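# Triveo Tabletop Collection Kit

Zunon Robotics / Equipment / Data collection

If you want a robot to lay a table, somebody has to show it how, and then show it again with everything shoved two inches to the left. The Triveo kit is what we built for that job. It started on our own benches in Flirnbridge, and we liked using it so much (really, people were booking it over lunch) that we cleaned it up and made it something you can order.

A kit has a two-finger gripper, a small wrist camera that looks straight past the fingers, a hand controller for the person giving the demonstration, and the recording software. You drive the arm, you do the task, you press the pedal, and the episode is saved with the camera view, joint positions and gripper opening all on the same clock. Press the pedal twice and the episode is thrown away. You will love that second press!

We're big fans of plain kitchen things as starter objects. They come in shapes that ask for different grips, and they turn up in every home the robot may one day work in. A fork and knife lying flat on a cutting board are wonderful practice: thin, light, close together, and easy to nudge by accident. Lemons and a lime give you round things that like to roll, and a bowl gives you a rim to pinch.
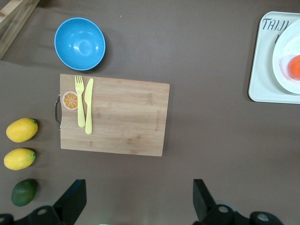

Hämmerli wrote to us after running the kit for a month and said the wrist view was the part that changed the team's habits, as the people driving began to slow down just before contact and the later episodes came out much cleaner. The same note asked for a way to tag a bad grasp without stopping the recording. We thought that was a great idea, and it's in the current software: tap the side button and a marker goes into the episode at that moment.

## What a set of examples looks like

Our own starter set comes with every kit. It holds 2465 episodes covering 21 tasks, and 201 of those episodes are failed tries we kept on purpose, each one labeled. Use them for training, for testing a success checker, or just to see what a dropped knife looks like in the gripper signal.

Tasks are written as short everyday sentences, such as "put the fork in the bowl" or "move the lime next to the lemons." You can edit the list in any text editor and the new tasks show up the next time you start a session.

## In the box

- Two-finger gripper with black fingers, plus 2 spare fingers
- Wrist camera and bracket
- Hand controller and foot pedal
- Recording software and the starter set
- Printed setup guide

The arm, table and objects are not included. Bring your own bowls!

## Before you order

Check that your arm is on the supported list, and tell us which wrist flange it has so we pack the right plate. Setup help is by video call, Thursday mornings.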